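2018-02-26

Notes from a person who has been choosing a kitchen floor since the last ice age

The old vinyl came up in a weekend. Choosing what goes down in its place has taken the better part of a winter, and I have learned more about grout than I ever wanted to.

My first stop was the Stavura showroom, where a checkerboard in polished stone was quoted at $3,227 before anyone had mentioned labor. I nodded as if this were a normal amount of money and went to sit in the car for a while.

Then came Zavine, which sells by the box and will mail you two samples free. Both arrived. One had been in a fight. I laid the survivor by the stove and walked past it for days, waiting to have a feeling about it.

I still want checks. My grandmother had them, and her kitchen always looked like something important was about to be served, even when it was canned soup. The trouble is that checks show every crumb on the dark squares and every drip of coffee on the light ones, so you get to be ashamed in two colors. 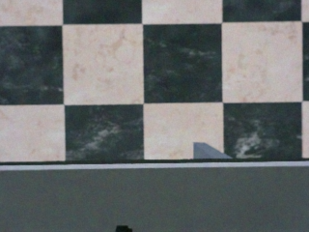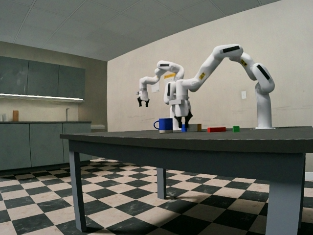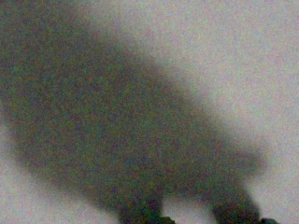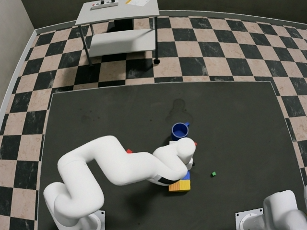 Cream and dark green in the first one.

Wonisar does a sheet version that rolls out like a rug. My neighbor on Agarwal Street has it and says it's fine, in the voice people use for their dentist. It curls a little by the back door — she has put a plant there.

So for now we're on bare plywood, which has its charms. You can drop anything on it. I've stopped sweeping the corner by the fridge, and the tile budget has quietly become the new-tires budget. The samples are still by the stove.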